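ok so I finally quit the 62 bus and I have thoughts. thread

For anyone new, I've been riding the 62 from Woltdale into downtown for four years. 52 minutes each way on a good day. I have finished entire book series on that thing. I have also stood the whole way next to a wet dog more than once.

In September they moved the Hinds Street stop two blocks over and cut the 7:10, so my choices became "way too early" or "late and sweaty." I picked late and sweaty for a while. My boss noticed.

So I started looking at the train. The train is 30 minutes! Thirty! The catch is the station is on the far side of the river and the parking lot fills up by 6:45, which I learned on a Wednesday by driving in circles until I gave up and went home to call in.

Then my neighbor goes, why don't you just bike to the station. And I laughed, I hadn't been on a bike since middle school. But I bought a used Kavilo off a guy across town (blue, heavy, one squeaky pedal) and tried it on a Sunday when there was no one to watch me wobble.

10 minutes. Door to platform. I was kind of mad about it, all those years on the bus.

The big change is mornings. I used to be up at 5:40 with the lamp on, hunting for socks. Now I get up at 6:30 like a person, and I even make the bed before I go - white duvet pulled up, pillows stacked, the whole deal.
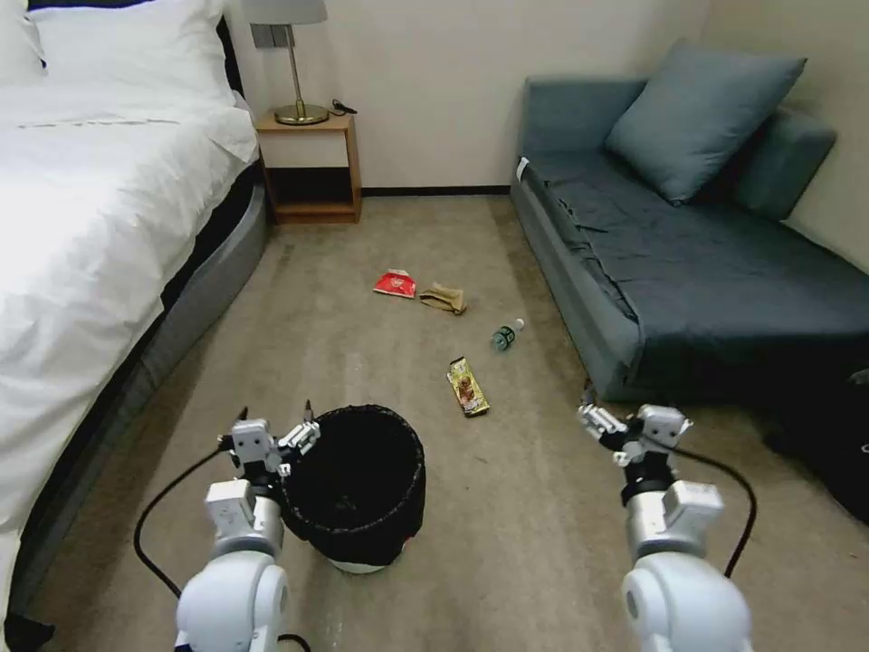 Last edited 8:14 PM

Anyway, stuff I've learned so far, in case you're thinking about it too:

Get the fenders. I skipped them to save money and had a stripe of mud up my back for an entire staff meeting.

The racks on the north side of the station are covered, and they always have space. Everybody crams into the south ones by the coffee cart and I don't get it.

The monthly train pass costs more than the bus pass, yes. But I was buying so many sad vending machine breakfasts downtown that I think I'm coming out even. Haven't done the math and don't plan to.

Husow Bridge is the scary part. The bike lane just sort of quits halfway across. I walk that bit on the sidewalk and let people pass me, no shame.

I do miss reading. Half an hour on the train is a chapter, maybe two if they're short. I'm still on the same mystery I started three weeks ago, so no spoilers please.

Rain plan: still working on it. If you have rain pants you like that don't sound like a bag of chips when you walk, please reply with the name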